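# Brarnness Recipe Cards: README

Print this page | E-mail this page

Hi! This folder holds the typed-up recipe cards from the Brarnness church suppers and bake sales, plus a fair number that came out of my own family's kitchen drawers. I've been picking away at it for a long while now (evenings mostly, with the radio on) and people keep asking me how the files work, so I'm finally writing it down.

## What you get

There are 1318 recipes in the main file, `cards.csv`, one per row. The oldest card with a date on it is from 1974 and it's for a ham loaf, which I've made twice and would make again, though I'd go easier on the cloves. Most of the cards have no date at all. I left that column blank when there wasn't one. I know you can sort of guess from the brand of shortening, but I didn't want my guesses mixed in with what people wrote.

The columns are:

- `id`: just a number, in the order I typed them
- `title`: exactly as written, so yes, there are a whole lot called "Bars"
- `from`: the name on the card, if any
- `ingredients`: separated by semicolons
- `method`: all in one piece, even when it's only "bake till done"
- `notes`: anything scribbled in the margin or on the back
- `box`: which recipe box it came out of

The boxes matter more than you'd think! The Florbridge box is nearly all pickles and preserves, and the Milliver box belonged to somebody who cooked for a crowd, so don't be surprised when a potato salad starts with a whole sack of potatoes. The Sánchez box is my favorite. It has the best soups and the worst handwriting, and I still have a few words in there marked `[?]`.

## How I typed things

I kept the spelling. If the card says "rasberry" then so does the file. I did spell out the short forms for spoons, because T and t get mixed up so easily and I ruined a batch of gingersnaps that way myself (far too much baking soda, we threw them to the birds and the birds weren't keen either). Cups, pints and pounds are as written. I haven't converted anything to grams.

Oven heat is trickier. Some cards give a number, some say "moderate" or "quick," and a few don't mention the oven until the very end, when you've already got a pan of batter sitting there. I copied whatever was written. If you want a number for "moderate," Senga Innes put together a little table in `oven_words.txt` and it's very handy. She and I don't agree about "slow," so use your own judgment there.

Where a card had two hands on it, say the first cook in ink and somebody later in pencil, the pencil goes in `notes` with a `(2)` in front. I love those. One just says "NO" next to the raisins.

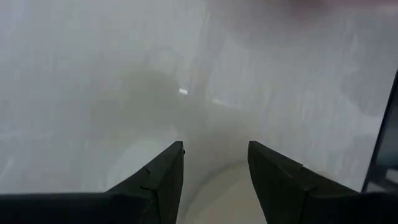 ## Things that are still wrong

Plenty, I'm sure. The ones I know of:

- 14 cards are missing the second half. They say "over" and the back is blank, or has a different recipe on it.
- The `from` column has the same person under different names. A woman might be Mrs. Somebody on one card and Dot on the next, and I haven't tried to join them up.
- Some of the canning recipes use methods that aren't considered safe anymore. PLEASE check a current canning guide before you put up any green beans from this file. I kept them in for the history, and they have `old canning` in the notes.
- There are doubles. Three-bean salad is the worst for it. I left them in whenever the amounts were even a tiny bit different.

## The smaller file

If the whole thing is too much, `starter.csv` has 500 recipes picked by Līga Tamošiūnaitė, who went through looking for ones that had both a full ingredient list and a method a beginner could follow. She leans toward cakes (no complaints from me). The id numbers match the big file, so you can go back and forth.

## Using it and fixing it

Cook from it, print it, make a booklet for your cousins. All I ask is that you keep the `from` names with the recipes when there is one. If you spot a mistake, send me the id number and what you think it should say, and if it's your own grandmother's card, tell me that too! I do a round of fixes every May, once the garden's in.

Next up is the box of cookie recipes from the Florbridge side, which I've sorted but not typed. Lots of molasses in that one.

Print this page | E-mail this page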